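How to Relabel Grasp Attempts After the Fact

May 17, 2018

If you train a picking policy on soft objects, you will end up with a folder full of episodes marked "fail" that are full of perfectly good grasps. The arm was told to pick one toy and closed on another. Throwing those away hurts, particularly when you paid for the gripper time. Our method, which we call Planell for reasons lost to a whiteboard, puts them back to work.

You need your episode logs, the wrist camera stream and a goal field you are allowed to edit. We keep ours in Lirex, but any store that lets you write a second goal next to the first will do.

Step 1. Find the closing frame. Search each log for the moment the finger width stops changing. If it stops at zero, you grasped air. Set that episode aside and try not to take it personally.

Step 2. Name what is between the fingers. Use the wrist view only, and ignore the original goal while you do it. A plush banana with its peel flaps spread has several places to grab, so write down the part as well as the object. "Banana, lower end" is a useful label. "Banana" is a shrug.

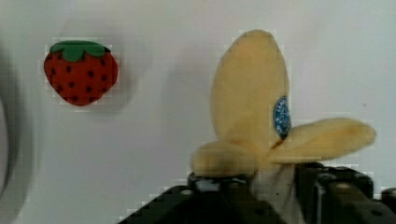

One reader, Pešek, wrote in after the first version of this page to ask whether relabeling just teaches the robot that whatever it grabbed was what it wanted. A fair worry, and a fine description of several people's careers. The cure is in the next step.

Step 3. Keep both goals. Write the new one in its own field and leave the old one alone. Train the grasp head on the new goal and the selection head on the old one, failure included. Mix them up and you get an arm that is very confident about the wrong fruit.

Step 4. Retrain and test on held-out toys. On our Rulton set we recovered 79 usable grasps from 147 failed episodes. Two training runs were enough to see the difference - the first one had a typo in the goal field and learned nothing at all.

Check the spelling of your labels before you start the long run. "Bananna" counts as a new object.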